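Do opened sauces really need to live in the fridge?

Posted 17/08/2023 by plumjam70

Settle something for me please. We've moved into a flat with a tiny fridge (a Zelta under-counter thing, fine for milk and not much else) and the door shelves are completely taken up by sauces. Soy, chilli oil, oyster, ketchup, two mustards, something brown I bought for one recipe in November and haven't touched. I can barely fit the butter in.

My mum kept everything in a cupboard next to the cooker and we all lived. My other half says that's how you get ill, and that once a lid's been opened it goes in the cold, full stop. I'd love to get at least half of them out onto the worktop. Which ones can I move, and does it matter what they stand in? I've got a bit of counter by the kettle that gets the sun in the afternoon. 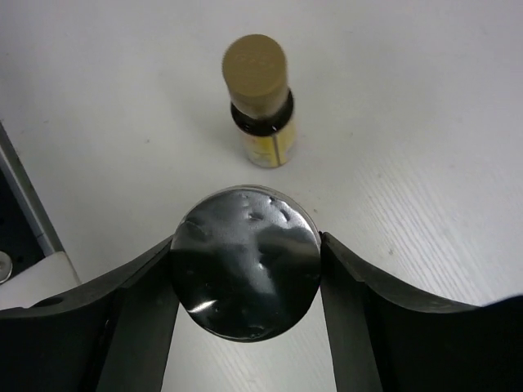 kettle_and_toast
Cupboard for all of it, same as your mum. Salt and vinegar keep anything. I've got a ketchup that's been out for ages and it's fine, tastes a bit sharper if anything. People worry too much.

Bhardwaj
Please don't put all of it in the cupboard! It depends on the sauce, and the label is the first place to look. If it says refrigerate after opening, then do that, whatever your mum did.

I used to help out in the kitchen at a lunch club and we went through loads of this stuff, so going by that:

Soy sauce is salty enough to sit out. It loses a bit of flavour over time, so if you only use it now and then the fridge is nicer to it, but it won't hurt you.

Ketchup and plain mustard will put up with a cool cupboard for a few weeks if you get through them quickly.

Oyster sauce goes in the fridge. Always. It can grow mould and it's not as salty as people think.

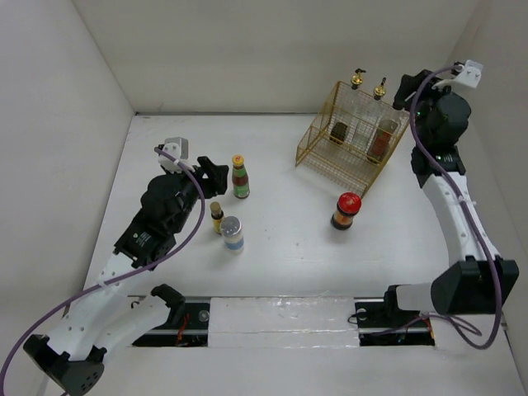

Mayonnaise, pesto and anything creamy or with fresh garlic in it go in the fridge too, and don't hang about with those once they're open.

Chilli oil and crispy chilli in a jar is the one everybody argues about. The shop-bought ones are mostly oil and dried bits, and plenty of brands are happy in a cupboard, but check yours. Use a clean dry spoon every time. A wet spoon is what ruins them - I've thrown out more jars over that than over heat. Homemade with fresh garlic is a different matter, keep that cold and only make a little.

And move them away from that sunny patch, please. Next to the kettle is a bad spot as well, all that steam. 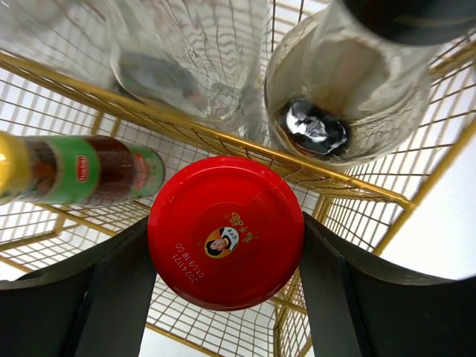 plumjam70 replied that the oyster sauce was going straight back in, and asked whether a wire basket would do for the rest or whether it had to be something with a lid.

Bhardwaj
A basket's fine, mine live in one. The air gets round them and you can lift the lot out to wipe underneath. Only thing is drips go straight through, so put a saucer or a bit of kitchen roll under it. 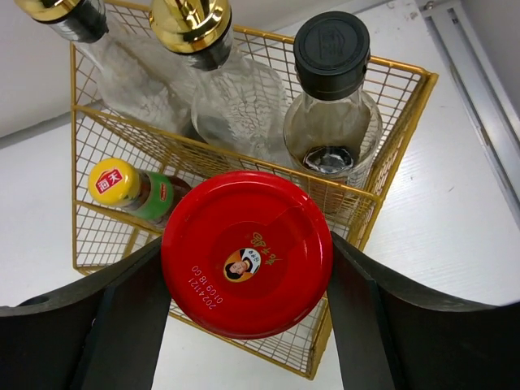 Also write the date you opened each one on a bit of masking tape and stick it on the side. The printed date is usually for a sealed jar, so it won't tell you much once you've been in it. I do mine with a biro and it takes 2 seconds.

As for the brown one from November, give it a look and read the label, but if you can't remember what it was for I'd just bin it and have the shelf back.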